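January 10, 2021
Bench notebook, teardown cell, Gindville

Budget day! Rhun Bevan wants one page by the time he goes to Kokville, so I'm working it out in here first.

What we have to spend on
Second arm: still the big one. The Probert quote is good until June and includes the controller. I'd sign it tomorrow.
Grippers: two more pairs of fingers, narrow ones. Drive cage latches are small and the wide pads are clumsy near a cable bundle.
Fixture plates: Plokby wants 115 each if we order 22, or we machine our own. Intan Ngui thinks we can do it in house for 80 apiece, and having seen her drawings I believe her — they're lovely, with pockets we can re-block for different case sizes.
Bench: no spend. The slatted aluminum top takes clamps anywhere and I wouldn't trade it.

Test stock
I'd like 17 more scrap desktops, mixed makes, before we fix the gripper spec. Every case puts the drive cages somewhere new and the cables go wherever they please. Tower on its side, panel off, arm behind it is the layout I'm costing for, with the plate to the left.
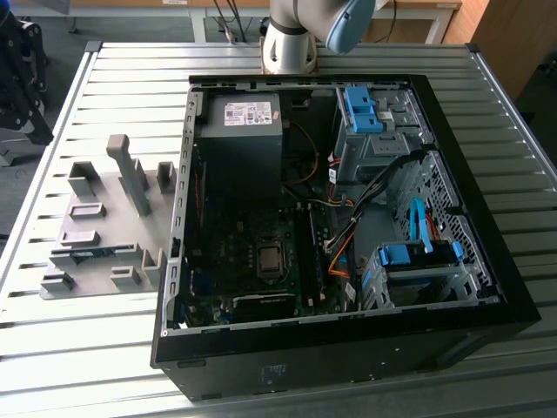

Open questions
Does the second arm share the bench or get its own? Sharing saves floor, but I want to see the reach drawing first.
Spare cables for the arm: ask Probert to put them on the same quote.
Intan to price plate stock, me to chase the finger drawings. So looking forward to this one — more tonight if Rhun calls back.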